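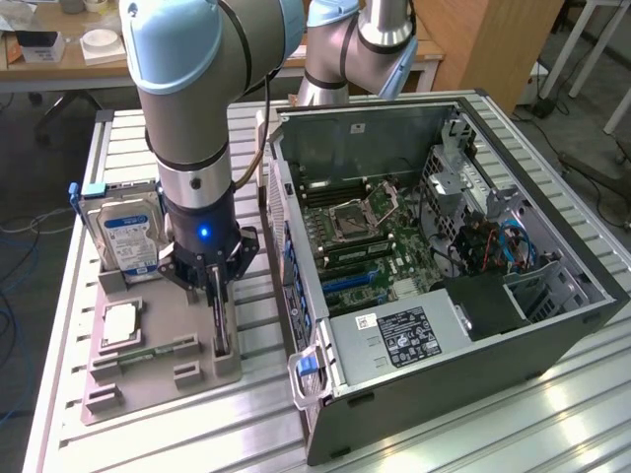 June, quarter past six in the morning

Couldn't sleep, so I'm up with the first cup of tea and the heater on my feet, and I may as well write this down while I'm cross and pleased in equal measure.

The old desktop finally carked it last night. I was halfway through the family tree, the Queensland branch with all the cousins who married each other's neighbours, and the screen went grey and then off. I pressed the button, held the button, unplugged everything, plugged it all back in, said a few things Mum wouldn't have liked. Not a peep. There are 672 people in that tree. I've been at it on and off for years and I sat there in my dressing gown thinking about every one of them.

Rang Satish Prajapati, even though it was after nine, and bless him he picked up. He wanted to know when I'd last backed it up. I said autumn. He said autumn when? I said well, the leaves were on the ground. (It was before we painted the hall, so probably April, and I've added the whole of Great-Aunt Iris's side after that.) He told me to leave it alone and bring it round to him, and to stop pressing the button.

So it's in the boot of the car, wrapped in the tartan rug with a cushion on either side like somebody's elderly terrier.

What gets me is the letters. The names and dates I could do over again, it would be dull but I could do it, I've still got the exercise books. But I'd typed up all of Grandad's letters from the timber camp, thirty-odd pages, and half of those took me a week each with the magnifying glass. His handwriting goes uphill. He writes about the food mostly, and the mud, and there's one lovely long one about a dance in a woolshed where he walked 32 miles home in borrowed boots. I don't believe the miles for a second! Dad always said it was twelve. Still, I typed it the way he wrote it.

The originals are safe in the biscuit tin on top of the wardrobe. I got up at two to check.

Later, after lunch

Back from Satish's. He had the side off in no time and his colour came up, the way it does when he's enjoying himself. Blew out a great grey puff of fluff onto his driveway. He thinks it's the power supply and the drive is probably fine, but he won't promise, and he's keeping it till he can get the part. His quote for a new machine of the sort he reckons I need was 700 dollars, and I said I'd want it to make the tea for that. Then he showed me one in a catalogue for 3,000, to make me feel better, I think. It's for people who play games. It has lights in it.

I asked if he'd show me how to do the backing up properly, so I don't have to be told off again, and he wrote it out on the back of an envelope. Two copies, one of them out of the house. I'm going to give the second one to Omprakash Bhardwaj next door, who already has our spare key and my good casserole dish.

Omprakash was out the front when I got home, doing his lemon tree, and I ended up telling him the whole saga over the fence. He says his family's records are all in his uncle's head, and the uncle is eighty-eight and changes the story depending on who's listening. I said get him on tape. He said he's tried, the uncle goes quiet the minute he sees the recorder and asks for a biscuit. I've offered to come over and take it down in shorthand. Mine's rusty but I'd love to, and he says his aunt makes a chickpea thing I have to try.

Picked up bread, bin liners and a new exercise book on the way. Started Iris's lot again by hand at the kitchen table this afternoon and got as far as the twins. My writing goes uphill too, I noticed.

Soup for tea. Must ring Jean about the rug, it's hers.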